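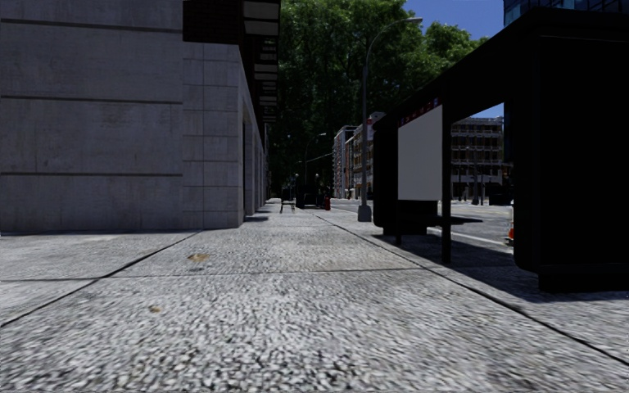 Pavement and bus shelter in the simulated town.

I look after a delivery robot called Ravn, and most of its upkeep happens in a town with no dogs. Brondico sells us the town by the licence. Before any repair is signed off, Ravn's software must trundle through it 300 times, and I must watch.

My complaint is with the paving. Last November we fitted a new wheel encoder, a job of 2 hours with a tea break, then spent three days persuading the simulated wheels to agree with it. 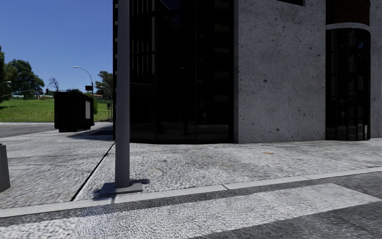 The real wheels were fine by then. They sat on the bench, greased and blameless, while I argued with a friction setting. Run 491 of that sorry week passed, and I still couldn't tell you which number did it.

Give me a shorter checklist and a longer screwdriver. Simulate the crossings by all means, then let the person holding the grease gun have a vote.
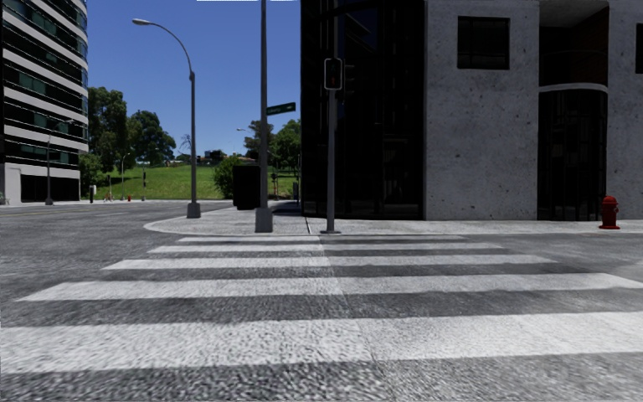 Huda writes that I have this backwards: at Cisska they skipped the simulated runs after a motor swap and spent a month chasing a fault the first morning's runs would have shown them. She would keep all 300 and get rid of the tea break.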